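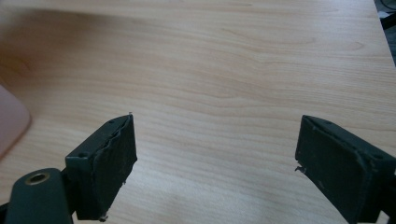

Annag Gourlay
2021-09-14

OK so I promised a table thread and you're getting a table thread. Grab a coffee.

Background for new people: we moved into the Clokham apartment with no table at all. We ate off a moving box for way too long and I have the sauce stains to prove it.

I wanted pale wood. I wanted grain you can see. Dougal wanted "a table." You can guess who did all the scrolling.

The one I fell for first was $2,036. For a table! I closed that tab so fast. (I opened it again that night. Twice.)

Then this one popped up secondhand over in Purves for $648 and I messaged the seller before I'd even read the whole listing. Dougal measured the stairwell while I was typing, bless him.

It took 2 trips up the stairs. One for the legs, one for the top, plus a lot of yelling "pivot" at each other on the landing.

The grain is my favorite part. It's all these fine wavy lines running across, like sand after the tide goes out, and every so often there's a long stretched-out oval in the middle of it. I keep finding new ones when I'm supposed to be answering email.

The color moves around too. Pale beige, kind of peachy in good light, then way more orange-brown where a shadow falls on it. I'm trying to pick chair cushions and this is NOT helping.

People keep asking about the finish. It's smooth with a little bit of shine. The seller didn't remember what was on it, so I can't give you a product name, sorry!!

What I do for cleaning: damp cloth, then a dry one, wiping along the grain. No sprays. I did a test patch with some soap on the underside first and it was fine.

Coasters are now law in this house. Dougal put a mug straight down on day one and I made a noise I've never made before.

Still to do: felt pads for the feet, a bench for the wall side, and a lamp. The bench I like won't ship till November so we're one seat short if anybody visits.

Dougal Mowat just read this over my shoulder and wants it known that he carried the heavy end.

Cushion votes please. Dark green or rust?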